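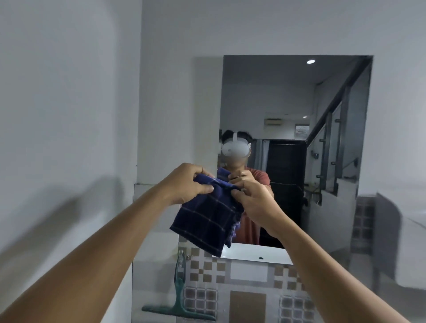

*A dark blue checked towel held up over the sink.*

## Going to the San Marco feast in Dosinano - do I walk in the procession or just watch?

**Mattes Harms**
posted 2026-01-10

Hi all! My wife's grandmother came from Dosinano, a little hill town that I'd bet most of you have never heard of, and we've finally decided to go over for the feast of San Marco this April. We've rented a place above the Tedesco bakery (yes, I picked it for the smell) and we're there for 11 nights, so we'll catch the novena as well as the feast day itself.

My trouble is that I have no idea how to behave. I grew up Lutheran, in a town where the biggest thing the church did in public was a bake sale, and now I'm reading about people carrying a statue through the streets on their shoulders and pinning money to ribbons and I'm getting nervous. My wife went once when she was 8 and mostly remembers the fireworks and a nougat stall.

So, a few things I'd love help with. Can anybody join the procession, or is it only for parish people? If we stand and watch, is there something we're supposed to do when the saint goes by? Her cousin also wrote that "the family" gets asked to help carry for one stretch, and I can't tell if that includes me. I'm willing but I have a bad left shoulder. And what about the money? I don't want to be the cheap American and I don't want to be the show-off American either.

Oh, and clothes. I own one suit. It's wool. Help.

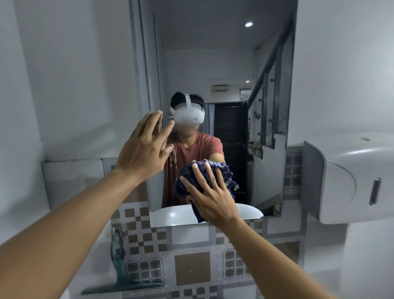

**Makon Community Help | Feast Days & Traditions Desk**

**pinkladle**

Oh I'm so jealous! I haven't been to Dosinano, but my mother's people are from two valleys over and I've been to our own feast more times than I can remember, so take this as coming from a neighbor.

Joining in is normally fine. In our town the order goes children first (the ones who just made their First Communion, in white), then the women with candles, then the brotherhood in their capes, then the priest, then the statue, then the band, and then everyone else in a big happy clump. You belong in the clump. You fall in behind the band when it passes you and walk as far as you like, and people drop out at their own front doors the whole way, so don't feel bad about stopping for a coffee.

If you're watching, stand up when the statue comes and stop talking. Men take their hats off. Lots of people cross themselves, but I've never seen anyone look sideways at a person who didn't. My husband is Jewish and just stands there quietly with his hat in his hand and the old ladies adore him.

On the carrying - ask the cousin straight out! In our town it's done by height, so that the platform stays level, and my brother got turned down at 27 for being too tall and is still sore over it. With a bad shoulder I'd say thank you very much and offer to walk alongside. There's usually somebody carrying the wooden forked props they rest the platform on at each stop, and that's a real job.

Leave the wool suit at home. Dark pants and a clean shirt with sleeves, and something to cover your wife's shoulders inside the church. Shoes you can do cobblestones in. And take a jacket for the evening, I always forget and I always freeze.

**walus_road**

bring earplugs. they set off the mortars at 7 in the morning and again at noon and nobody warns you. the nougat is good, get the soft kind

**Gran_of_six**

I have been to this one, though it was a good while back, so please check the details with the parish office when you get there. They post a printed program on the church door a week or so before, with the route and the times, and the times are optimistic.

I have to disagree a little with pinkladle on the order. When I went, the band walked in front of the statue and there was a second, smaller band at the very back that played different tunes, sometimes at the same time as the first. The brotherhood there is very proud of its banner, which has 1868 stitched along the bottom, and visitors were asked to leave a gap behind it. If a man in a cape waves you back, that's all he means.

About the money. They stopped pinning it on the ribbons some years before my visit, and there was a table by the side door with a ledger instead. You give your name, they write it down, and you get a little holy card. I gave what I'd have spent on a nice lunch for one and the lady smiled and gave me two cards. If your wife's grandmother is buried up there, ask for a Mass in her name during the novena. It's a small offering and they read the name aloud, and the cousins will talk about it for years. I cried, and it wasn't even my grandmother, it was my friend's.

Do go to the last night of the novena. The feast day is crowded and hot and the loudspeaker squeals. The night before, they sing in the square with the lamps lit and you can get a seat on the steps if you're there by eight.

**Mattes Harms**

Thank you, this is wonderful! Read it all out loud to my wife and she's already emailing the cousin about the Mass. I've volunteered for the wooden props. Still haven't heard if they're letting me.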